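Penport Tabletop Handling Set

Hastberg is moving part of its small-item sorting to robot arms at the Penport site. This set holds the demonstrations used to train them, recorded by the people who do the sorting now.

Contents
84 sessions, 3 operators. Operators work with a hand-held gripper in each hand. Views come from the grippers and from head height.

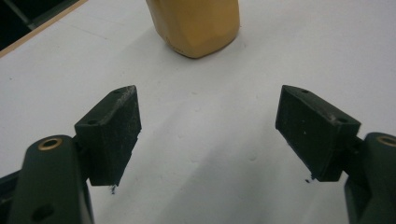
Operators were paid their normal sorting rate while recording. Sessions are capped at 48 minutes, after complaints of sore wrists in the first week. Shirley Vachon set the cap and keeps the rota.

What changes on the floor
Evening sorting goes to the arms in December. Two sorters move to checking rejects, and one stays on recording. Bogdan Oprea has asked for the new job grades in writing; they are not settled yet. Session counts per operator are left out of the release so they can't be used for ranking.

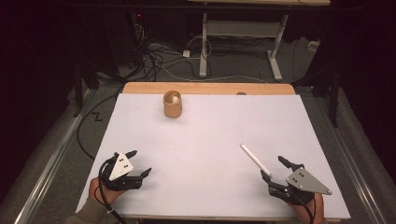

Board setup with both grippers, a cup and a white stick.

Known gaps
Left-handed operators are missing. Labels for 47 sessions were checked by one person only.

Contact
Irina Dumitrescu, floor data. Requests to remove a session go to Elie Khalaf.

Last edited 19 Oct 2024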